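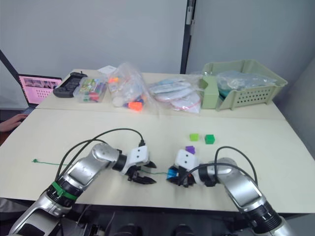 What cord works best for stringing small plastic cubes? A 1 mm waxed polyester cord, cut long, knotted at one end and stiffened at the other.

I have been through a fair amount of cord to reach that answer. The cubes are the ordinary bead kind, a couple of centimeters on a side, with one straight hole through the middle. I bought a bag of 50 from Barnach in December for a counting strand and have since restrung the same cubes on four different materials.

**Cotton string.** It frays at the cut end after two or three cubes. Twisting it between the fingers helps for one cube and then it opens again. Cotton holds a knot well, so I still use it for strands that will be cut apart the same day.

**Elastic.** It threads easily and measures badly. A strand that reads 900 mm on the table reads something else when it is picked up. I gave the rest of the reel away.

**Flat shoelace.** The tip is excellent. The lace itself folds inside the hole and grips, so each cube has to be pushed along separately. Suitable for a child who is learning the motion, slow for anyone else.

**Waxed polyester.** Smooth, round, no stretch I can measure, and the wax keeps the fibers together. The drawback is that the wax makes knots slip. A single overhand knot will creep, and a cube will pull over it. Use a double overhand and tighten it with pliers.

### Cutting and knotting

I cut to finished length plus 30 cm. The excess looks wasteful until the last few cubes, when there has to be enough free cord to hold. Tie the stop knot 5 cm from the end and leave the tail on. Trimming it early means there is nothing to grip if the knot has to be redone.

For the working end, a wrap of clear tape cut at an angle is adequate. A drop of thin glue, left overnight, is better. Do not make the stiff section longer than 3 cm. Past that it behaves like a needle you cannot bend, and on a flat table it levers the cube over.

### Laying out

Lay the cord straight across the table, stop knot to the left if you are right-handed. Put the cubes behind it, separated, in the order they will be used. Separation matters more than order. Cubes that touch each other have to be picked apart before they can be picked up, and the second one usually rolls a quarter turn, which moves its hole to a different face.
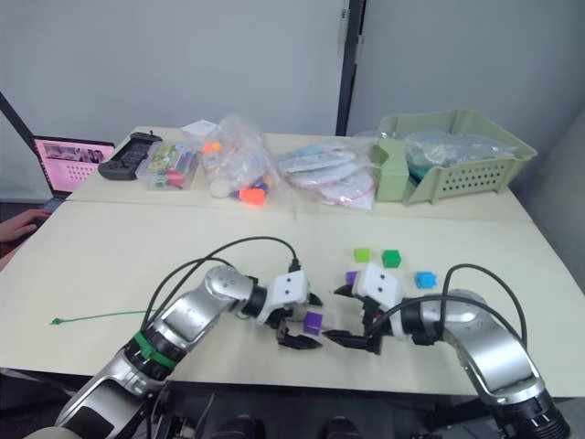 Then there is the question of which hand moves. I used to hold the cord still and bring the cube to it. Yu-na Bae, who strings far more of these than I do, holds the cube still and moves the cord, and after trying both for a weekend I have switched. With the cube held still, the hole stays where you last looked at it. Feed the stiff end in until it shows on the far side, change grip to the exposed tip, and draw the cord through. The change of grip is where most drops happen. Keep the first hand on the cube until the second has the tip properly.

Slide each cube down as soon as it is on. Leaving several near the working end and moving them as a group is quicker in theory, but they jam at the stiffened section.

### Color order

My current strand uses groups of 11, one color per group, so that a miscount shows up at the change of color. Purple next to dark green was a poor choice under my desk lamp in the evening. Lime between them fixes it. Light blue can go anywhere.

### Still open

The Barnach cubes have a slight burr on one side of the hole. I have been clearing it with a hand reamer, one pass, and blowing out the dust. The Ambrosio ones I tried on Sunday had no burr but a narrower hole, and the glued tip would not enter without sanding. I have one more type on order from a shop in Rurnbridge and will add the hole measurements to this post when they arrive.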